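3/25/22
Narnum shop, bench 2

Morning spent on the small parts bin. Dale Kennedy asked in October that we write down what lives in it, and I am only starting now. The front section is the one we use. The rear section is empty and I propose to keep it so until the Turnby box is sorted.

The floor of the front section is scratched everywhere, with cloudy patches. I tried a soft cloth and then the Saludo cleaner, and I can't say that one is better than the other. Laurier Ouellet wants to sand it with 1000 grit. I prefer to wait.

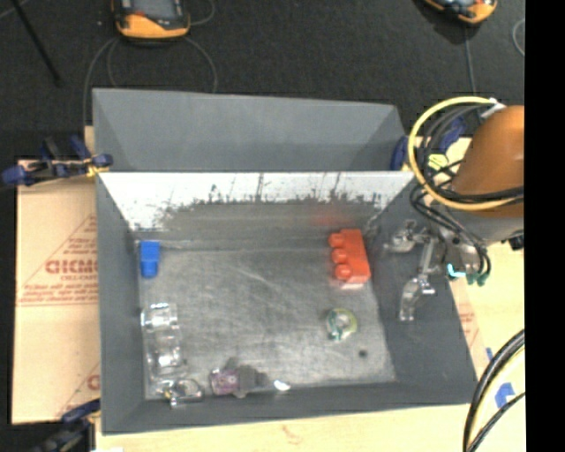

The clear plastic pieces are the trouble for me. Against the gray metal my eye goes first to the red block and the blue one, and the clear ones I find late — mostly by their highlights. The purple one is a little easier. Maybe a sheet of dark paper on the floor would help, but then the small hole near the right wall is covered, and I don't know if somebody needs it.

White band on the dividing wall: the lower border is ragged. Ask Laurier if this is paint or something else, before any sanding.

To do: label for the Osholm drawer, order 3000 grit also, return cloth to Dale.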